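5.3 Does the reported gain come from the scenes or from the planner?

The result that got the most attention when Doltum was released was the jump in placement success after training on procedurally furnished rooms. The original authors credit the variety of the rooms. We were not convinced, and this section explains why we still are not, even after getting a number fairly close to theirs.

Our doubt starts with the baseline. In the released code, the policy trained on plain rooms and the policy trained on furnished rooms do not share a motion planner. The first uses the older Nudham planner with its default collision margin. The second uses a patched version with a smaller margin, which lets the arm reach closer to clutter before it gives up. The patch is mentioned in a change log and nowhere in the paper. Any comparison between the two policies is therefore a comparison of two things at once, and the size of the gain cannot be assigned to either.

We reran both conditions with the same planner. All runs used the Inga simulator, the released object set and the released task list of 49 household placements, such as moving a bottle to the back of a table or setting a bowl beside a kettle. We generated 848 rooms with the public generator and held out 20 of them for testing. Each policy was trained from three random seeds. That is a small number of seeds, and we would have liked more, but it is more than the single run behind the original table.

With the patched planner in both conditions, most of the gap closes. What is left has the same sign as the original claim, but the spread between seeds is wide enough to cover it. With the unpatched planner in both conditions, the furnished-room policy is ahead in two seeds and behind in one. We do not read this as proof that varied rooms are useless. We read it as a sign that the experiment, as published, could not have told us either way.

A second problem is how a failure is scored. The evaluation script drops any episode in which the planner finds no path in the first attempt, on the grounds that such rooms are "unsolvable". Many of them are not. Aarti Pal went through the dropped episodes by hand and found that nearly 20 percent could be solved by starting the arm from a different side of the table. Because the stricter planner gives up more often, the rule removes hard episodes from one condition and keeps them in the other. Which way this pushes the final score depends on the room, and we could find no simple correction for it.

The rooms themselves also deserve a closer look than they usually get. The generator varies furniture, wall openings, floor materials and the objects set out on tables, and the result is often pleasant to look at (Figure 3). Variety of appearance is easy to produce, however, and it is a poor stand-in for variety in the task. A glossy floor changes the pixels the policy receives. It does not change where a gripper can go. What does change that is the spacing of objects on the table, and here the generator is much less adventurous - object positions are drawn from a narrow distribution, then nudged apart until they no longer touch.
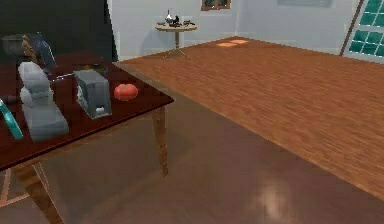

Figure 3. A rendered room with objects on a dark wooden table, a kettle or teapot on a round side table behind it, and two floor surfaces.

To test this, Nayeli Sotelo wrote a version of the generator that keeps every room visually plain but draws object spacing from a wider range. Policies trained on these rooms did at least as well on the held-out set as those trained on the furnished ones, again with overlap between seeds. If appearance were doing the work, we would expect a clear loss. We did not see one.

There are limits to what we can say. Our held-out rooms come from the same generator as the training rooms, so we measure very little about transfer to a real kitchen. We also did not retune the learning rate for the plain rooms, and a reader who favors the original account could fairly object to that.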